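# Storing and playing vinyl at home: workshop notes

Most wear on a record collection comes from storage and handling. The notes below assume a collection of mixed rock and pop LPs, a belt-drive turntable and a room that is also used for other things.

## Shelving

- Store records upright. A lean of more than a few degrees will warp the outer discs over a summer.
- Fit a divider every 30 cm. Fifty LPs between dividers is a workable load.
- Keep the bottom shelf off the floor if the room has an outside wall.
- Fix tall units to the wall. A full cube shelf is heavier than it looks, and the top row goes first.

## Cleaning

Brush dry before each play, with the platter turning and the brush held still across the grooves. For a wet clean, use distilled water with a drop of surfactant and a lint-free cloth. Work along the groove, keep the label dry, and stand the disc in a rack for 30 minutes before sleeving it. Do not use window cleaner on vinyl, or alcohol of any kind on shellac.

The Stukow reissues ship in plain paper inners, which shed. Replace them with poly-lined sleeves before the first play.
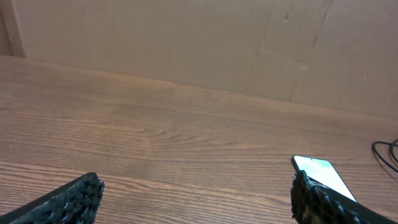
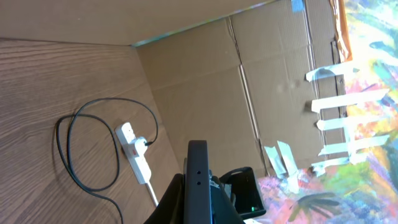 *Wooden tabletop and cardboard, both views.*

## Turntable setup

1. Level the shelf first, then the plinth. Check with a spirit level in both directions.
2. Balance the tonearm to float, zero the dial, then set the tracking force in the cartridge sheet.
3. Align the stylus with a printed protractor at both null points.
4. Set anti-skate to match the tracking force and adjust by ear on a loud inner track.

Speakers should not share a surface with the turntable. If a live album booms at low volume, move the deck before touching the tone controls.

## Signed sleeves and posters

Marker ink fades under direct sun. Use UV-filtering acrylic and a mat deep enough to keep the sleeve off the glazing. Nattawut Petchrat's Fliltham tour poster went pale along one side in a west-facing hallway — the side nearest the window.

## Cataloging

Number the outer sleeve, never the jacket. Manee Prasertsri's list runs to 2525 entries in a plain spreadsheet: artist, title, pressing, matrix number, shelf. The matrix number goes in as etched, including any struck-out characters.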